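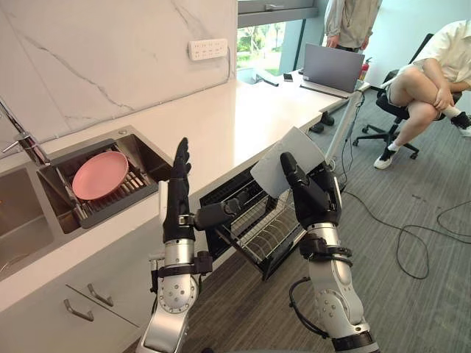
A light gray plate, with a white kitchen counter and sink.

The Shared Kitchen Deserves a Place in Housing Policy

By Judit Mészáros

Public debate about rented housing tends to deal with rent levels, deposits and notice periods. The kitchen receives very little attention, and the shared kitchen receives almost none. The housing code in our city sets out the minimum floor area of a bedroom, the height of its ceiling and the size of its window. On the kitchen it says only that cooking facilities must be "available." A landlord who provides a single hotplate on a landing has met the requirement. In my view the requirement should be rewritten before the next round of licenses is issued in November.

The matter is a practical one. In the Kocsis building, where I served on the residents' board for 13 years, there are 184 tenants and a kitchen on every floor. When the building was converted from offices, the kitchens were placed where the plumbing happened to be. Some floors received a proper room with a window and a table. Others received a narrow passage with a sink in it. The rent was the same on all floors, and so was the list of house rules.

Over those years the board heard far more complaints from the floors with the narrow kitchens. Residents there ate in their bedrooms, kept food on their windowsills and quarreled over the stove. On the floors with tables, people also quarreled, but they generally settled the matter over supper. I do not offer this as a scientific finding. It is the experience of one building, and other boards may have a different story to tell. It is nonetheless difficult to sit through so many meetings without forming a view.

The usual objection is cost. Géza Deák, writing in these pages last winter, argued that every square foot given to a kitchen is taken from a bedroom, and that tenants who were asked would choose the bedroom. He may be right about what they would choose on the day they sign a lease. A lease is signed quickly, often by someone who has not yet cooked a meal in the place. Minimum standards exist for this situation. We do not ask tenants whether they would accept a smaller fire exit in return for a larger closet.

A second objection is that people no longer cook. It is true that many residents order in, and that working hours have become less regular. Yet a person who comes home at ten at night with a bag of groceries still needs a clean surface, a working tap and somewhere to put the plates. Families with small children need more than that. So do older tenants on special diets, for whom ordered food is often unsuitable as well as expensive.

The change I propose is modest. The code should require one full stove, one sink with hot water and one table with chairs for every five tenants. It should require a window or mechanical ventilation. It should also require that each household have a cupboard that locks, a small thing that would have spared our board a good many evenings. Existing buildings should be given four years to comply, with longer periods where walls must be moved.

Enforcement should rest with the same inspectors who already visit for the annual license. They are in the building in any case, and adding a page to their form is not a great burden. The fee need not rise.

There will be landlords who say that such rules drive small owners out of the market. The council should listen to them, and should look closely at the figures they present. It should also visit a few kitchens – preferably at six in the evening, when they are in use.

Comments

Irén Vincze
I lived on a "passage" floor for two winters and agree with every word. The locking cupboard alone would have my vote.

Lajos Oláh
The author does not say who pays. I own one house with four rooms to let, and moving a drain would cost me more than a year's rent. Four years is not generous.

Bianka Borbély
Reply to Lajos Oláh: she does allow longer where walls must be moved. I would like to see drains added to that sentence.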